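Notebook, Plolau memorial workshop, slate bench
March 1, 2023

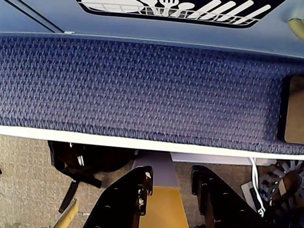

Blue panel with the plates and cutlery pictogram, woven blue fabric below it.

Back on the Flurkatel slate, and what a lovely stone it is to cut! I had my doubts when the offcuts arrived because the colour looked flat next to the old stock, but with a honed face and a bit of side light the letters stand up beautifully. The V-cut comes out with a pale, almost silvery edge and hardly any plucking. I did the whole alphabet in capitals on the first offcut, then numerals, then went back and did all the awkward ones again (S, R, 2, 8 and the ampersand), and I only lost one serif, which was me rushing the end of a stroke.

Face prep: rubbed down wet to 400 and stopped there. I tried one corner finer and didn't like it. The pencil skates about, and once the stone has a shine the reflections make it very hard to see whether a curve is running true. Finish at 400 and leave it alone. If a family wants it darker we can talk about that after cutting, but please don't polish any Flurkatel before layout.

Chisel notes. The narrow tungsten one needed touching up more often than I'd expect, so this slate may be a shade harder than it looks. It doesn't chip the tool, just takes the keenness off. Dummy hammer, light taps, chop the centre line first and then work out to the edges. On the long uprights I got a cleaner wall by chopping from both ends towards the middle.

Layout for the churchyard headstone. The Eklund alphabet is the one the family picked, and I'm very glad they did. It's got a generous round O and a nice sturdy lower case, and it doesn't go spindly when you drop the size for the dates. The full inscription runs to eight lines with the verse. I drew it out full size on the roll and pinned it up across the room, and straight away it was obvious that the verse was too close to the dates. Gave it more air, pulled the name up a little, and it settled.

Spacing trouble, for whoever draws the next one. The surname has an L next to a T, then an A after that, and the gaps look like missing teeth if you go by measurement. I've shortened the foot of the L a touch and tucked the T over it. The rest of the word then had to be opened up to match. It took three goes on tracing paper and I'd happily do it again, I love this part of the job. The tracing marked with the red corner is the right one. The others are kept underneath only so I can see what I changed.

Wording. The draft says "fell asleep" and then gives the date and then "aged" with no comma. I've left the punctuation off the ends of lines altogether, as we usually do, and kept one centred dot between the dates. The diocese form has commas in it, so that needs to match before anything is cut. The drawing that goes in with the application must be the same as the drawing on the stone — I'll redo the form copy in ink once the family has signed the proof.

Gilding tests. Two panels, same letters, same depth, both sealed and left overnight. Panel one had our usual slow size. Panel two had the Fisent size, which I've been itching to try. The Fisent goes on thinner and it's much easier to see in the bottom of the cut, so I didn't miss any spots in the serifs for once. It came to tack sooner than I was ready for, though, and I had to get a move on with the leaf. Loose leaf, two layers in the deep strokes where the first one split over the V. Pressed in with the soft brush, skewings saved in the jar.

By the window the two panels look the same to me. Under the lamp I think panel two is a bit brighter on the curves, but I wanted it to be, so somebody with fresh eyes should have a look without being told which is which. The panel numbers are on the backs. Both are going outside on the rack against the north wall and I won't pass judgement until November, when they'll have had a summer and some proper rain.

One thing I'd change: clean up later. I rubbed back the face on panel two too early and dragged a little gold out of the crossbar of the E. With the slow size I've got into the habit of cleaning up the next afternoon and I just did it by the clock. Wait for the Fisent to go properly hard, however tempting it is to see the edges come up crisp!

Painted infill. Also had a quick go with the off-white on the second offcut, for the small plaque job where gilding isn't wanted. Very readable, even from the door. It looks heavier than the same letters left natural, so if we're painting I'd thin the strokes slightly at the drawing stage. The stone grey is too close to the cut colour to be worth the bother on this slate. Colour cards are clipped to the offcut.

Fixing. Bench drilling trial on the base piece went well, no spalling round the hole with the water running and the speed kept low. Dowel is a snug fit with room for the resin. Need to check the foundation drawing for the plot before committing to the dowel length, the old section of the churchyard slopes more than you'd think.

Still to do on this one:
Ink copy of the inscription for the form
Proof to the family, full size, with the verse spacing as it is now
Sharpen the narrow chisel and put a fresh edge on the small one for the dates
Order more loose leaf, the book is nearly done
Label the Fisent tin with the date it was opened
Carry the test panels out to the rack once the edges are sealed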